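Rurport gets its Sunday boat back in March, and I've already packed

If you've been reading my travel notes for a while, you know I go on about Rurport more than is probably healthy. So you can imagine the noise I made when the news came through this week: the Sunday boat down the river to the coast is coming back in March, after two years of everybody having to take the bus!

The boat is run by Piker, a small family outfit with one ticket window and a phone that rings for a very long time before anyone picks up. I let it ring. Begoñe Echevarría finally answered, slightly out of breath, and told me the first sailing leaves the Rivas landing at 9:30 in the morning and comes back from the beach end at 5. One boat each way, Sundays only, until they see how many people turn up.

"We would love to do Saturdays too," she said, "but first I need a second captain, and the second captain needs to stop retiring."

A round trip is 29 euros for adults. Kids under 7 ride free if they sit on a lap, which I can tell you from experience means your lap goes numb somewhere past the second bridge. Bikes are allowed again (yay!) but you have to say so when you book, and dogs go on the back deck with their people.

For anyone who hasn't been, Rurport is one of those river towns that most visitors see out of a train window on the way to somewhere with a bigger cathedral. It has a long waterfront, a covered market, a steep old quarter with laundry over your head, and then, if you follow the river far enough, a proper sandy beach that gets crowded only in August. The bus does get you there, but it takes the inland road and you see a lot of roundabouts and one very large furniture store. On the boat you get herons, mud flats, the old salt sheds and a cold wind in your face. I know which one I want on my vacation. 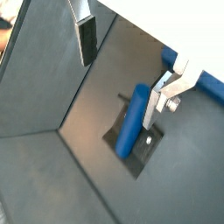

A blue peg standing on its dark square plate, with the gripper close beside it.

Now for the details, because my inbox filled up within an hour of my mentioning this.

Tickets go on sale at the Rivas landing and at the tourist desk in the market hall. Piker says online booking is coming "soon," and I've heard that before, so I'd plan on doing it in person or by phone. The boat holds 78 people when the upper deck is open and fewer when it's raining and the upper deck is closed. If you're coming with a big group, call ahead. Begoñe was firm on this, and I got the feeling there was a story behind it involving a wedding party, but she wouldn't tell me.

There will be two stops on the way down. The first is the salt sheds, where you can get off, walk around for a bit and be picked up on the return trip. The second is Rirkano, the village on the bend with the white steps and the fish place I've written about probably too many times. The stop there used to be a quick one where you basically had to throw yourself and your bag onto the dock, so I was happy to hear the landing has been rebuilt and now has a railing and a ramp. A reader who uses a wheelchair asked me about this last summer and I had to give her a disappointing answer, so I'll be writing back to her tonight with a better one. The ramp at the beach end was always fine, by the way. Rivas has a bit of a slope, and the crew will help if you ask.

I also stopped by to see Eusebio Palacios, who rents out rooms over his café near the landing and who makes the best almond cake on the river (fight me). He's already had people asking for Saturday nights in March, and he's thrilled about it.

"When the boat stopped, people came for lunch and left," he told me. "With the boat they come the night before. They eat dinner, they eat breakfast, they buy a cake for the trip. I have missed these people very much."

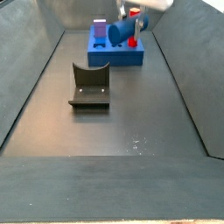
His rooms are simple, with small windows and a shower you have to learn to negotiate with, but you roll out of bed and you're at the dock in two minutes. There are only 5 of them, so if you want a weekend there I'd get moving. The bigger hotels are up by the train station, a nice flat walk in the morning and a long one after dinner. Quieter places can be found in the old quarter, if you don't mind hauling your suitcase up the stairs. I did it once with a broken wheel. Never again!

A few people have asked if March is too early to go. It depends what you're after. You won't be swimming unless you're made of tougher stuff than I am, and the beach bars mostly keep their shutters down until after Easter. But the light is gorgeous, the birds are all over the mud flats, and you can get a table anywhere you like. Bring a real jacket for the boat, even if it's warm in town. I wore a cotton cardigan my first time and spent the whole ride behind the engine housing with a lovely couple from Ohio who'd made the same mistake.

If you miss the 5 o'clock back, the last bus leaves from the beach parking lot at 7, and after that it's a taxi. I've paid for that taxi. It was painful, and the driver told me he does very nicely out of people like me.

One thing that's still up in the air is the evening trip. Piker used to run a sunset loop in summer, just out to the bend and back with a glass of something cold, and it was the prettiest hour you could spend in the whole region. Begoñe says they'd like to do it again in July but they need permission to use the Rirkano landing after dark, and she hasn't had an answer yet. I'll post when I hear.

There's a line on the local bus website saying route 788 will keep its regular Sunday schedule for now, so nobody who depends on it needs to worry. You can go down by boat and come back by bus if you like, although the tickets are separate and the driver won't take your boat stub. I tried to sweet-talk one into it years ago and got a very long look.

I'm booked on the first sailing, upper deck, weather permitting. If you see a woman with a huge green scarf and a box of almond cake, come say hi, and I might even share. Phone bookings open at 10 in the morning at Piker's window, and if it rings and rings, hang on, because Begoñe does pick up in the end.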